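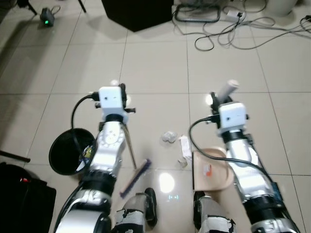 El recogedor se gira en la pinza derecha al barrer
Preguntado por Wenjie Jin, 2023-11-21

Dos brazos, escoba en el izquierdo y recogedor en el derecho. A los 9 ciclos el mango ya ha rotado y el labio no apoya plano. En Flekon me dicen que suba la fuerza de cierre. No me lo creo, ya la subí en septiembre y sigue igual. ¿Alguien lo ha resuelto de verdad?

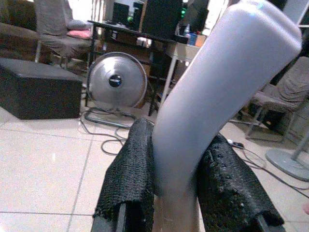 Kaiwen Su
La fuerza no arregla un mango redondo. Revisa el forro de los dedos: si se levanta por la punta, fuera y forro nuevo. Y comprueba la holgura de la muñeca antes de recalibrar nada. Lo de «recalibrar cada 200 horas» lo he leído mucho y nunca he visto un dato. 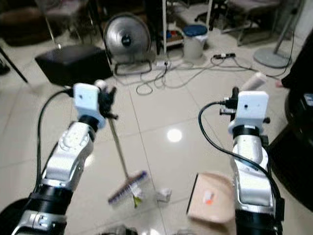 Selina Mösli
+1 al forro. Yo dudaría también del cable de la muñeca, que tira cuando el brazo baja.

Jianhua Du
sube la fuerza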